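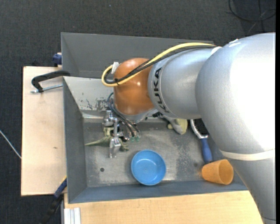
Nov 10, 2021

I have changed the way I buy groceries, and I've kept at it long enough to write it down. Back in May I stopped doing one big shop a fortnight and went to small shops, mostly on foot. I didn't have a grand reason. The car was at the mechanic for longer than expected and the supermarket on Castell Road is a twenty-minute walk, so I carried what I could and went back when I ran out.

The first thing that changed was the fridge. Under the old system the crisper drawer was full on day one and a bit sad by day ten. There was always a bag of spinach at the bottom that had gone to liquid, and half a capsicum wrapped in cling film. Now I buy the spinach on the day I want it. I still throw things out, mostly bread, but the bin under the sink goes out less often and doesn't smell.

The second thing was money, and this one is less clear cut. My old fortnightly shop was cheaper per item. I bought the big tins, the big bags of rice, the three-kilo chicken packs that I'd split up and freeze. Small sizes cost more and there's no getting around it. Against that, I don't wander the aisles any more. If I have to carry it home, the chips and the second tub of ice cream stay on the shelf. I kept the dockets for a while and my best week came to $53, for one person, including coffee. I've had plenty of weeks that were worse.

I did try getting deliveries from Wellance for the heavy stuff. It was fine. The fee was reasonable and they turned up inside the window. What bothered me was the substitutions. I ordered plain flour and got self-raising, and I ordered tinned tomatoes and got tomato soup. You can tick a box to say no substitutions, but then you just don't get the item, and you find out when you're unpacking on the kitchen bench with dinner half planned. I now use them for cat litter, laundry powder and long-life milk and nothing else.

For carrying, I went through a few bags before I settled. Cloth totes are no good past the first kilometre because the straps dig in. A backpack is better, but everything soft ends up squashed unless you pack the tins first and keep them low. I looked at a wheeled trolley, the Kulico one with the bigger wheels, and put it off for weeks because I thought I'd feel silly pulling it along. I bought it in the end and I don't feel silly. It goes up kerbs well enough and takes two full bags. The zip on the front pocket is already sticking, so I don't use the pocket.

Walking has added up too. My phone reckons a trip there and back is a bit over 4,000 steps, and if I cut through the park and skip the river path it drops by 2,000. I usually take the long way if nothing frozen is in the trolley.

The other shop I've started using is Zawadzka, the deli near the train station. I'd driven past it for years without stopping. They sell rye bread by the half loaf, which suits me, and pickled cucumbers out of a tub. The smoked sausage keeps well and goes into soup, fried rice, whatever is on. It isn't cheap, but a small piece lasts me three meals.

What I cook has shifted as well. I used to plan a fortnight of dinners on a sheet stuck to the fridge and then ignore it from the second Thursday-ish onwards, when the good vegetables had run out and it was pasta every night. Now I plan two days ahead and that's all. If zucchini is on special I have zucchini. I've eaten a lot of zucchini.

I have the car back, and I still use it when it's bucketing down or if I need potting mix. Next I want to work out the freezer, which has a layer of unlabelled containers at the bottom from before all this. I had one last night thinking it was bolognese and it was chilli.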